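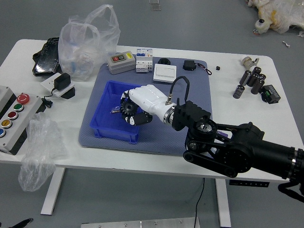 A black gear over a blue bin.

Terncombe sold its captain in September, and the fans who had sung his name for 62 home games found out from a push alert. I was on the bus. The man beside me said a word I can't print.

The club calls it "squad evolution." I call it the fourth time.

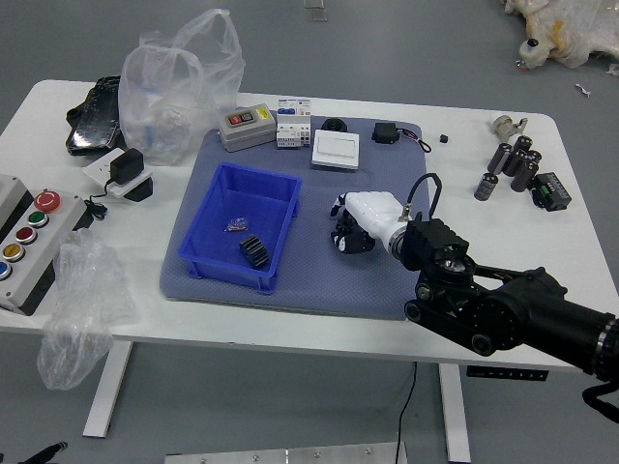
Photo: Golnar Hashemi

Loyalty in soccer is now something you buy at the club shop, where the captain's jersey was marked down by 40 percent before he had cleared customs. I own two. Roughly 700 of us will still take the train to Kevgate for the next away match, in the rain, to boo a team we have paid to see. I've already packed the sandwiches.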